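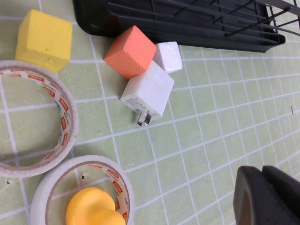 Attachment 1 — green cutting mat, foam cubes, tape rolls, phone charger

Ticket: Label printer drops off wifi, prints blank, then prints everything at once
Product: Grorka desktop label printer, the wireless one
Software: Clistavix Labels, desktop version
Status: open, workaround in place
Opened: October 6, 2024

Problem as first reported

Printer was fine since February. Now it goes offline in the middle of a batch. Light stays solid blue, so the printer thinks it's connected. Clistavix says "waiting for device" and just sits there. If I cancel and resend I get a strip of blank labels, and then a while later the whole old queue comes out, including stuff I canceled. Wasted most of a roll this morning.

We ship small craft orders, so this thing is on all day. Can't really do it by hand.

Setup

Laptop on wifi, upstairs
Printer on wifi, workbench downstairs
Router is a Pelupessy, the tall white one, in the hallway
Labels are Rotutura thermal, box of 2,000, same ones as always
No print server, nothing fancy

What I tried before opening this

Turned printer off and on. Works for a few labels, then drops again.
Turned laptop off and on. No change.
Removed printer in Clistavix and added it back. It found it right away, printed a test label, then offline again on the first real order.
Different roll of labels. Same.
Cleaned the print head with the little pen. Didn't expect that to help and it didn't.

Log

Entry 1
Support asked for the error code. There isn't one on the printer, it has no screen. In Clistavix the only thing I can find is under Help > Activity and it says "timeout, retry 3" over and over. Sent the whole file.

Entry 2
Asked to check if the printer's address changes. Didn't know how. Hold the feed button until it beeps and it prints a status label — OK, did that. Address ends in 18. Turned it off, waited, turned it on, printed another. Now ends in 7. So yes it changes.

Clistavix still had the old one saved. That explains the "waiting" part at least. Doesn't explain why it drops in the middle of a batch when nobody touched the power.

Entry 3
Told to reserve an address for it in the router. The Pelupessy app hides this under Home > Devices > (tap the device) > More > Keep this address. Not under Network where you'd look. Writing it down for whoever else ends up here.

Reserved it. Restarted printer. Status label shows the same address both times now. Good.

Ran a batch. Got farther than before, then stopped. Same "timeout, retry 3". Blue light still on.

Entry 4
Plugged in by USB to rule out the printer. Whole batch went through, no blanks, no pauses. So printer is OK and labels are OK. Cable doesn't reach upstairs so I can't leave it like that, I was sitting on the floor with the laptop.

Entry 5
Support thinks the router is pushing the printer between its two bands. Printer only does the slow one (2.4). Router has "smart connect" switched on, which uses one name for both. Did an app update turn that on?? I don't remember ever setting it.

Switched smart connect off, gave the slow band its own name, put the printer on that. Had to redo the printer wifi from scratch: hold wifi button until it blinks, join from the phone app, type the password. Took three tries becuase the app kept jumping to the wrong network.

Ran 18 labels. All printed. Ran another 18. Printed, with one long pause in the middle but it picked itself up.

Entry 6
Blank labels. Asked to run the gap calibration after the wifi change. With the lid closed, hold feed for two beeps, let go. It feeds a few and stops. Did that. Next test label landed a bit high but not blank. Did it again and it's centered now.

Clistavix had also gone back to the default label size when I re-added the printer. Fixed that too. I think this was most of the blanks.

Entry 7
Old queue printing late. Still happens if I cancel from Clistavix. Does not happen if I cancel from the computer's own print queue first. Support says known issue, fix planned, no date. For now:

1. Pause in Clistavix
2. Open the computer's print queue, cancel everything there
3. Hold feed on the printer until it beeps once
4. Unpause

Clunky but no more surprise labels.

Where it stands

Offline mid-batch — looks fixed, want a few more days on it
Blank labels — fixed
Late queue — workaround only
Long pause — still there sometimes, not a big deal

Please don't close this yet. Last ticket got auto closed while I was still waiting on an answer and I had to resend evrything. Will post the new activity file after the next big batch. If the late queue fix goes into a beta I'm willing to try it, just not in the middle of a shipping day.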